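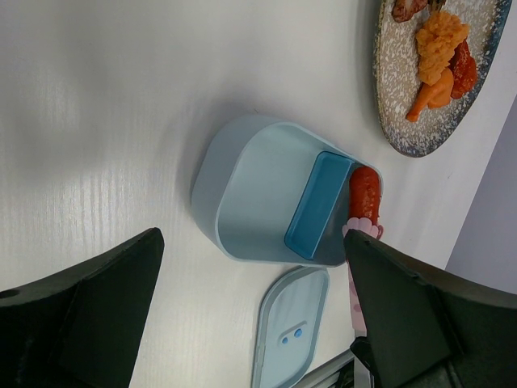

Blue box, red sausage, lid off.

Home | Diary | Archive | Older | Newer

June 27, 2020
by Viorica Shehu

Quick one, kettle on, have 3 minutes maybe.

The lunch box. Finally. Pale blue, rounded corners, comes with a little brighter blue divider you can put in wherever. Been meaning to sort the play food since March and kept shoving it all back in the drawer with the batteries and the string. So — toy lunch. Sausage went in first. Of course it did. It's the favourite, always has been, more than the toast even. Must find the toast.

Lid has two little blue dots on it, side by side. Thought they were eyes at first. Still think they're eyes a bit.

Box was from Mosoti, end of the sale. Wanted the Vellano one but 57 for a child's lunch box, no. Not for pretend sausages. Postage was daft as well but I'd already typed the card number in by then.

Back hurts. Slept badly. Rang Mum, she's fine, garden's gone mad, she wants to give me beans. Said yes to beans. Always say yes to beans and then there's beans.

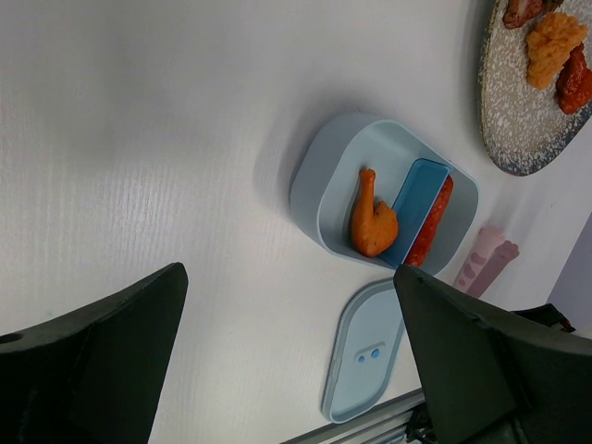
Drumstick one side, sausage the other.

Divider does help. Drumstick on the left with its bone sticking up, sausage tucked down the other side. They don't roll into each other. Nothing worse than a lunch where everything touches, and I include real ones in that. My own at school was always one warm lump by twelve.

Pink handles with the cat paws on, I love them. Too much? Two pinks, one paler, one more of a mauve. They live by the box now, on the right. Want some for myself tbh, for work, imagine the faces.

Speckled plate stays out too. It's a proper plate, not a toy one, but it's the right size for serving and I've stopped fighting it. Had a matching bowl, Avlow, long gone, dropped it on the step. Miss that bowl.

Forgot to pay the water. Forgot to ring Sirkier about the blind, they keep saying 2 weeks and then it's another 2 weeks. Write it on your hand, Viorica.

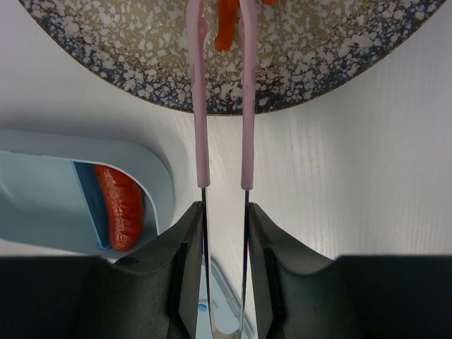
Kitchen table, Saturday-ish feeling, June

Tongs!! Steel with pale pink silicone on the ends, bit bumpy. Made for actual food I should think but they're small enough. Everything gets served with tongs from now on, that's the rule, one piece at a time and onto the plate. No fingers. Good for hands, all that pinching, and it slows lunch down no end. Which I don't mind, I can drink a tea while the sausage is being considered.

Like the plate better close up. Cream and tan, all white blotches, then the dark specks crowding in at the rim. Looks like an egg.

Steps today 890, terible. Will walk tomorrow. Want to find a bag or something for the lot so it isn't all over the table at teatime. The old swimming one might do if the zip's alright. Check the hall cupboard.

Kettle's gone. More later if I'm not asleep — beans to pick up at six.

© Viorica Shehu | Contact | Back to top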